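search products and articles Go

Trusotora Tabletop Kit, by Cerkon: an equipment page for buyers who have been burned before

Filed under: arms, benches, training kits
Updated 23 Oct 2021

We list the Trusotora because customers keep asking for it. We don't push it. If you read the maker's own sheet you will come away thinking you can open the crate after breakfast and have an arm clearing a kitchen counter by lunch. You can't, and Cerkon should stop hinting at it.

What you are paying for is a light arm with a two-part software package: one part lets an operator drive the arm and log every move, the other trains a policy from those logs. The arm and its gripper are decent. The logging half of the software is good. The training half is where the brochure gets carried away, and most of this page is about that. 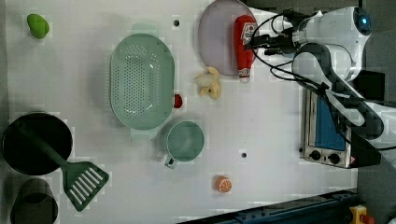
The sales claim is "handles everyday objects." Ask which ones. The supplied task list has 189 entries, which sounds like a lot until you read down it and find the same grasp repeated with the words changed. "Pick up cup" and "lift cup" are counted separately. So are "place on plate" and "put on plate." We went through the list with a pencil and would call it a much shorter list.

Then there is the matter of demonstrations. Cerkon suggests 300 per task if you want the arm to cope with things being moved between runs. That figure is in the manual and nowhere in the advertising. Somebody has to sit and do them. If you don't have a person with the patience for that, the price of the kit is the smaller part of your bill, and you should work out the labor before you send us an order.

Fleria sells a props pack to go with it, play food and basic kitchenware. It is fine for practice. It tells you very little about a real kitchen, where the bottles are full one day and nearly empty the next and everything has grease on it.
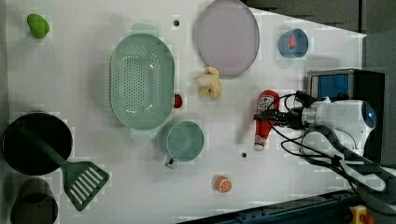
Grip is the part of the kit we have the fewest complaints about. The fingers close evenly and the force setting stays where you leave it. Even so, be careful what you conclude from a nice grasp. A ketchup bottle lying on its side with the label up, held by the neck, is a friendly object: narrow where the fingers want to go, with clear white table next to it. Ask to see the same bottle standing behind a stack of bowls. Ask to see a thin plate picked up by its rim from a flat surface. Those are the requests that make a sales rep look at the clock.

Cabling is poor for the money. The cables run outside the arm, and the supplied ties are too few and too weak. Buy hook-and-loop straps. Leave slack at the wrist or the connector will work itself out of its seat, and the error message you get will blame the gripper.

The software license is per arm, per year. After the first year you can still record, but training is locked until you renew. This is on page 4 of the agreement. Read page 5 too, on who may keep copies of your logs. We asked for that clause to be changed and were told it was standard. 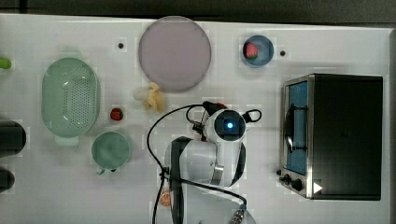

Service is through El Khatib, who took over the contract in May. Replies have been quicker since then. Spare fingers ship promptly. Wrist parts do not, and we would not want to run a class or a paid project on a single arm with no backup plan for that joint.

In the box: arm, gripper, controller, emergency stop, cable set, one license key. A table is not included, nor is a camera mount, nor are the props. The clamp wants a stiff top. On a cheap one the arm shakes at the end of every fast move and the logs pick up all of it.

Who should buy it: a lab or school that already knows it wants recorded arm data and has hands to collect it. Who should wait: anyone who saw the video and wants the video. Cerkon has promised a better training release. We will test it when there is something to test, and change this page if it earns it.

Demo units can be booked through our sales desk. Bring your own objects, the awkward ones especially. Returns are accepted with the license key unused; once the key is activated, the software part of the price is not refunded.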